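Bevgate Football Club: Pre-Season Ground Inspection Checklist, with Comments

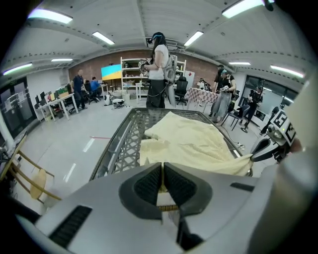
Section A. General particulars

Ground: Tokcombe Road, Bevgate
Inspection date: 2023-02-04
Inspected by: Chanida Phuthong, ground safety officer
Permitted attendance: 2386
Stewards required at full attendance: see Section F
Key to results: S = satisfactory, A = action needed, N = not inspected

Section B. Pitch and surround

B1. Playing surface level and free of holes. Result: S
Comment: Slight wear in the goalmouth at the Tokcombe Road end. Top-dressed in November. Ball roll acceptable, no standing water.

B2. Goal frames upright, secured and free of sharp edges. Result: S
Comment: Sockets checked with posts in place. Net hooks are plastic throughout. Two missing hooks replaced on the day.

B3. Portable goals anchored or locked away when not in use. Result: A
Comment: One training goal found unanchored behind the far dugout. To be chained to the fence after each session. Training staff told verbally, written notice to follow.

B4. Perimeter rail continuous and firm under hand pressure. Result: A
Comment: Loose clamp at the halfway line, cover side. Rail moves by a finger's width. Retighten and recheck before the next home fixture.

B5. Run-off between touchline and rail clear of obstructions. Result: S
Comment: Advertising boards sit flush with the rail. The Zultar board has been refixed with the correct bolts.

Section C. Covered stand and terrace

C1. Roof sheets and fixings sound when viewed from ground level. Result: S
Comment: No lifting. Gutter above Row D holds leaves and should be cleared.

C2. Seats fixed, unbroken and numbered. Result: A
Comment: The stand has 400 seats. Three tip-up units do not return. Tape off until repaired and deduct from the number on sale.

C3. Gangways and steps free of trip hazards, nosings visible. Result: A
Comment: Yellow paint on the lower steps of gangway 3 is worn through. Repaint in dry weather and keep the gangway shut for the full curing time stated on the tin.

C4. Crush barriers free of corrosion at the base. Result: S
Comment: Surface rust only. Wire-brushed and primed. Load test certificate is in date and filed in the office.

C5. Wheelchair bays level, unobstructed and with clear sight of the pitch. Result: S
Comment: None.

Section D. Entry, exit and emergency routes

D1. Turnstiles operate freely and the counters agree with a test count. Result: A
Comment: The counter on turnstile 4 skipped twice in testing. Do not open this turnstile until the counter has been changed. The other units agreed with the test count.

D2. Exit gates open outward, unlocked and staffed during matches. Result: S
Comment: Gate by the clubhouse drags slightly on the tarmac at full swing. It still opens to full width. Monitor.

D3. Emergency vehicle access clear from the road to the pitch. Result: S
Comment: Cones to be put out before the car park opens. On the last two match days they went out after the first cars had arrived.

D4. Exit signs lit and legible. Result: S
Comment: Checked after dark with mains off. All signs stayed lit for the full test period.

Section E. Floodlights and electrical

E1. Column doors locked, bases free of cracks. Result: S
Comment: None.

E2. Lamps working and correctly aimed. Result: A
Comment: One lamp out on the north-east column. Contractor, Ilie Electrical, has the part on order. Average reading across the pitch remains above the league minimum.

E3. Fixed wiring certificate in date. Result: S
Comment: Copy held in the office and in the match day folder.

E4. Public address audible in all spectator areas. Result: A
Comment: Speech not clear behind the Tokcombe Road goal with the tea bar extractor running. Loudhailer to be kept at that end until the speaker is moved.

Section F. Match day staffing and first aid

F1. Steward numbers match the safety plan for the expected gate. Result: S
Comment: Some 3 names on the reserve list have lapsed training. Remove them from the list until refreshed.

F2. First aid room clean, heated and stocked. Result: S
Comment: Eye wash replaced. Stretcher straps inspected.

F3. Defibrillator in cabinet, status light green, pads in date. Result: S
Comment: Cabinet code to be reissued to both team benches.

F4. Extinguishers in place, tagged and unobstructed. Result: A
Comment: Tea bar extinguisher was behind a stack of crates. Crates moved during the inspection. Mark the floor to keep the space clear.

F5. Away changing room showers run through and temperature logged. Result: N
Comment: Boiler isolated for servicing. Inspect separately.

Section G. Follow-up

Items B4, C2 and D1 must be closed before spectators are next admitted. All other items marked A to be closed within one calendar month. F5 to be entered on a supplementary sheet and attached to this one.

Signed: C. Phuthong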